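**Call for makers: the spring residency at Groster Mill, weaving and natural dye**

We are looking for two people to come and make cloth with us from March, and applications are open now.
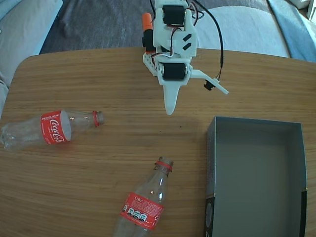

## Who we are

Groster Mill is a small textile arts centre on the river at Vinau, with a dye garden at the back, a gallery up a rather steep flight of stairs, and a collection of 1174 woven pieces that came to us from the old Revon weaving school when it closed its doors. Most of them are blankets, shawls and table linens made by women whose names were never written down, though a good many carry little marks in the border that we have come to recognise as belonging to one hand or another. We are very fond of them, as you may have gathered, and we would love them to be looked at by people who make things themselves.

The residency has been running for a good few years now and has been different every time. One year it was all indigo and the drains have never quite forgiven us. Another year our resident hardly touched a loom for the first month and drew borders instead, page after page of them, and then wove the loveliest long runner, which still hangs at the top of the stairs.

## What we're offering

- 17 weeks at the mill, starting in March
- a shared studio with floor looms, table looms and a warping mill, open to you at any hour
- use of the dye kitchen and whatever the garden is giving at the time (weld and madder mostly, and there is dried stock if the spring is slow)
- a room in Ren Cottage, a short walk up the lane, with your own key and a shared kitchen
- a living allowance paid every fortnight, plus a materials budget that we settle with you before you arrive
- a small exhibition in the gallery at the end, which can be finished work, samples, or something in between

We can't offer family accommodation this time, I'm sorry to say. The cottage is warm enough but it is small and the walls are thin.

## What we'd ask of you

Spend some real time with the Revon collection, please! You needn't copy anything or write anything scholarly, but we would like your work to begin there in some way, even if it wanders a long way off afterwards. We'd also ask you to keep a notebook of what you try, dye recipes especially, and to leave us a copy for the library.

There is a little teaching too: one open afternoon a month, when local people come in to see what is on the looms, and a weekend class on a subject of your choosing. If you have never taught before, do say so and we'll sit down together and plan it. Several past residents were terrified beforehand and had a lovely time.

## Who should apply

Weavers, dyers, spinners, and anyone whose work has cloth somewhere near the middle of it. You may have been to art college or you may have learnt at your aunt's kitchen table, and we have no age limit in either direction. You should be able to warp a loom without help, or be willing to come a week early and learn. We would especially like to hear from people who belong to a weaving tradition that museums have tended to treat as nameless.

The studio and dye kitchen are on the ground floor and step-free. The gallery isn't, but any piece in the collection can be brought down to you. If something else would make the residency possible for you, tell us in your letter and we will do our best.

## How to apply

Send us a letter of no more than two pages, up to 17 pictures of your work with sizes and materials, and the name of one person who knows you as a maker. Handwritten letters are welcome, but please keep a copy, as the post up here has its moods. If you'd like to send a woven sample, put a stamped envelope in with it and it will come home to you.

Applications should reach the mill office by the end of the month. We'll write to everybody, whether the answer is yes or no.

Groster Mill, Vinau
Posted 1/21/20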